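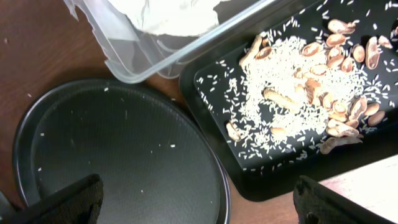
Rice brought from home for a community meal – is it permitted?

Asked by Ebere Onuoha, 29 March 2023
Category: Events and shared meals

Our residents' association intends to hold a shared lunch at the Tulesgate hall in September. Attendance is expected to be 72 persons. Several households have offered to cook rice at home and bring it in covered containers. The hall's hire agreement states that "food must be handled in a suitable manner" and gives no further detail. I should be grateful for guidance on two points. First, may rice cooked in a private kitchen be served at an event of this kind? Second, how long may it remain on the serving table? No charge will be made for the meal.

2 answers

Answer from Oyewole Advice Desk
Marked as helpful

The rules on food prepared in private homes are set locally, and the association should put the first question in writing to the county health department. Many departments treat a free meal for members differently from a meal that is sold or advertised to the general public. Please state in your letter that no payment will be taken, and include the expected attendance.

On the second point, cooked rice requires particular care. Spores present in raw rice can survive cooking and may produce a toxin if the rice is left at room temperature. Reheating does not reliably remove that toxin. The usual guidance is as follows.

Rice that is not kept hot should be refrigerated within 2 hours of cooking. Time spent in a car counts toward this limit.

Rice to be held for service should be kept at 135 degrees Fahrenheit or above. A slow cooker on its warm setting may be adequate, provided the temperature is checked with a probe thermometer.

Rice should be cooled in shallow containers – a deep pot will stay warm in the center for many hours.

Households should also list any ingredients added to the rice, including stock, butter and nuts.

Answer from Jalex

Our group pays 50 dollars extra to use the hall kitchen and cooks everything on site. It is simpler. Ask the office for the kitchen form, as it is separate from the hire form.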